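4.2 Drying times and moisture readings

Claims that a flooded room can be declared dry after a set number of days deserve more doubt than they usually get. The Pladton guidance rests on 300 call-outs, nearly all of them to modern houses with plasterboard walls, and it says little about solid brick or lime plaster. Kahraman raised the same objection in February, and we have seen no convincing reply.

Our own records are hardly perfect. The Lendus and Gamage meters gave different readings on the same wall, sometimes on the same afternoon, and the makers' notes do not explain why. Gestov, whose fans were used in most of the homes, supplied a drying curve drawn from 2000 readings. We were not shown the readings that had been left out, so the curve is not used below.

What remains is modest. Rooms where the skirting was taken off early tended to reach a steady reading sooner, but those were also the rooms with the least standing water. We would not advise an insurer to shorten the hire of equipment on this evidence. Smoke odour is a separate matter and is left to Section 5.

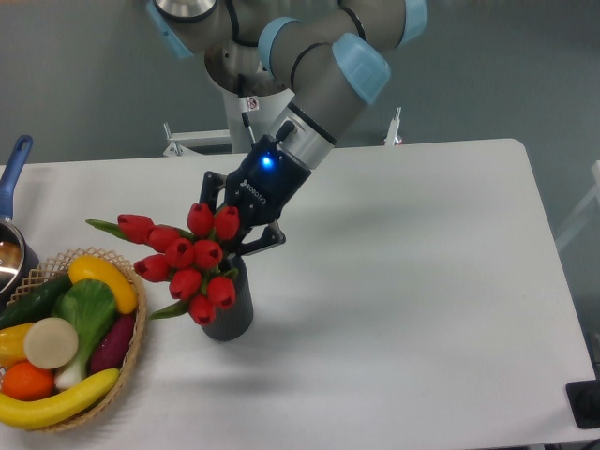
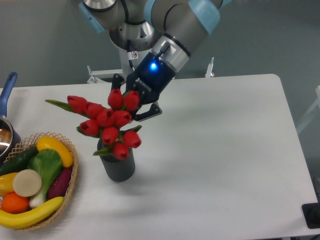 Figure 2. Robot arm and gripper with red tulips at a white table, two views.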